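Plavberg Quarter-Mile Runs

README, release 3
Last edited July 21, 2026
Maintained by Torunn Sandberg. Timing gear and raw log conversion by Pongsak Meesuk.

Summary

Plavberg is a table of timed motorcycle drag passes recorded at the Jutham strip, with a smaller set of rolling-start passes from the same surface. It holds 774 passes. Each pass is one row in passes.csv and one trace file in the traces folder. The table is meant for people who want to compare launch technique, gearing and traction control settings on street-legal bikes. It is of little use for ranking models against each other, for reasons given under Known problems.

What changed in release 3

Wheel speed is now stored in meters per second everywhere. Release 2 mixed units between the front and rear channels.
The field rider_mass was split into rider_mass and gear_mass.
Passes with a missing 60-foot time are kept and flagged. They used to be dropped.
The wind column now refers to the start line mast only. The finish line mast was not level during part of April and its readings have been taken out.

Files

passes.csv: one row per pass
bikes.csv: one row per bike, keyed by bike_id
sessions.csv: weather, surface and crew notes per session
traces: one comma-separated file per pass, named by pass_id
tools: conversion and plotting scripts
CHANGES.txt: full history of edits

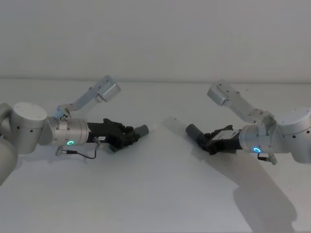 All text files are UTF-8 with Unix line endings. Decimal points are periods. Empty cells mean the value was not recorded; zero means zero. Times of day are local to the strip and carry no offset, so do not join them to outside weather data without checking the clock note in sessions.csv.

Fields in passes.csv

pass_id: integer, unique, never reused
session_id: links to sessions.csv
bike_id: links to bikes.csv
lane: L or R
start_type: standing or rolling
reaction: seconds from green to the front wheel leaving the beam
t60, t330, t660, t1000, t1320: elapsed seconds at each distance in feet
trap_speed: meters per second over the last 66 feet
rider_mass, gear_mass: kilograms
tc_level: traction control setting as shown on the dash, text
wheelie_level: same, for wheelie control
launch_rpm: engine speed when the clutch begins to close
rear_pressure: kilopascals, measured in the staging lane
flag: zero or more codes, separated by semicolons

Elapsed time starts when the front wheel leaves the beam and does not include reaction. Anyone used to race results, where the first bike over the line may have the slower elapsed time, should add the two fields before deciding who won. The winner of a paired run is not stored.

Flag codes

M60: 60-foot time missing
LIFT: rider closed the throttle before the finish
SHIFT: missed or false shift, confirmed by the rider
SPIN: rear wheel speed more than 20 percent over front for half a second or longer
BEAM: beam trip looks wrong, keep out of any timing work
SOLO: no bike in the other lane

A pass may carry several codes. The order of codes in the cell has no meaning.

Trace files

Traces run from two seconds before the green light to three seconds after the last beam. The logger is a Fultix unit strapped under the seat. Columns are time, front_speed, rear_speed, rpm, throttle, clutch, brake_front, lean and accel_long. Clutch position comes from a string sensor on the lever and is scaled from 0 to 1, where 1 is fully released. On bikes without a cable clutch the scaling was done by hand at the start of each session.

Bikes with electric drive have no clutch column. Their rpm column is motor speed and should not be compared with engine speed on the other machines.

Bench checks

Brake pressure and airbox pressure taps were checked on the bench before they were fitted, and again when a logger came back from a crash or a wet session. Each tap was held at a fixed pressure for 900 seconds and the drift was written to sessions.csv under tap_drift. Taps that drifted past the limit were replaced, and the passes they covered had the channel blanked. A tap is identified by its own serial number, so a part moved from one bike to another keeps its history.

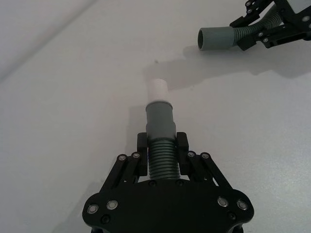 Tap drift is reported per assembly, and an assembly here means everything between the fitting on the bike and the sensor body. Splitting the result between parts was tried in release 1 and dropped, as the numbers did not repeat after refitting. The hose and the pipe piece it joins are two separate items, held apart as in the picture until they are mated, and only the mated pair gets a serial number. If either one is changed, the pair gets a new number and the old one is closed. Users who want a long run of passes on one unchanged tap should group by tap_serial, not by bike_id.

Collection

Riders were asked to make at least four standing passes per session and to leave electronics alone between the first two. After that they could change what they liked, provided the dash setting was read out over the radio in the staging lane. Where the radio call and the written sheet disagree, the sheet was used and the call is kept in the crew notes.

Tire warmers were not allowed. Burnouts were allowed behind the water box and their length was not controlled. Fuel load was topped to the same mark before each session and not between passes.

Rolling passes start at 13 meters per second behind a marker cone. The rider holds second gear and opens the throttle at the cone. There are 287 of these. Their t60 field is empty by design and does not carry the M60 code.

Suggested split

The file split.csv gives train, check and test labels for anyone fitting a model to the traces. The split is by rider, so no rider appears in more than one part. A random split by pass gives results that look much better than they are, as most riders repeat the same launch closely within a session.

Known problems

Bike models are uneven. A few machines account for a large share of the passes and several appear in one session only.
Rider skill is not separated from bike. Most riders rode one bike.
The right lane was resurfaced between sessions. The date is in sessions.csv. Launches before and after should not be pooled for traction work.
The lean channel drifts on long staging waits. Zero it against the second before the green light.
Some throttle traces stick at 0.98. The sensor was at its stop and the value can be read as full throttle.
launch_rpm is picked by script and is wrong on passes where the rider slipped the clutch twice. Use the trace.

Reading the data

The script tools/load.py reads all three tables and checks the links between them. It needs Python and no outside packages. Run it from the top folder. It prints a warning for each trace that is shorter than 3000 rows; these are passes where the rider lifted early or the logger dropped samples, and the two cases can be told apart by the LIFT code.

The plotting script tools/overlay.py takes two pass_id values and draws them on a common time base. Add the option --distance to align by distance instead. Distance is built up from front wheel speed, so it will be short on any pass with the front wheel in the air.

Privacy

Riders are listed by number only. The key is kept by the maintainer and is not shared. Crew notes were read through before release and names were replaced with role words such as "starter" or "left lane". Please report any that were missed.

License and credit

The tables and traces may be used and passed on with credit to the Plavberg maintainers. The scripts are under the license in tools/LICENSE.txt. Parts of the log converter come from the Ongart tool set and keep their own notice.

Reports

Send corrections with the pass_id, the field and the value you believe is right. Requests for new fields are held until the next release. Corrections to timing values need the trace or the printed slip attached.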